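3.2 Small covered tables in rented homes

Most of the tables we logged were small and pushed up against a wall. Owners in the Ornov and Forsyth buildings gave the same reasons over and over: floor space, mostly, and a place to drop things on the way in. A cloth was common. Checks more than any other pattern, then plain white, then florals (mostly in the older units).

We coded cloths on 2 points only, pattern and overhang. Overhang turned out to be the harder one. A cloth that drapes over the front edge hides whatever is under the table, so storage below got coded as unknown unless the resident told us. That hit a good share of the 1,828 table entries and we did not try to fix it after the fact.

Wall ledges were a seperate code. Where a ledge runs above a table, residents tended to treat the two as one spot - keys and mail up top, food or sewing down below. Figure 4 has a red-and-white checked cloth on a small table against a white wall, long white ledge above it, wood floor. Coded "check, front overhang, ledge present".

Not every ledge was in use. Some residents in the Pratent units said theirs was to narrow for anything but cards and kept it clear until December. More on that in 3.4.

Figure 4. Small table with checked cloth below a wall ledge.
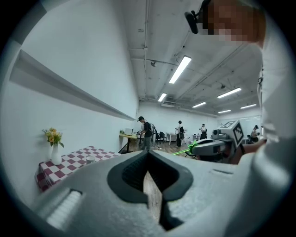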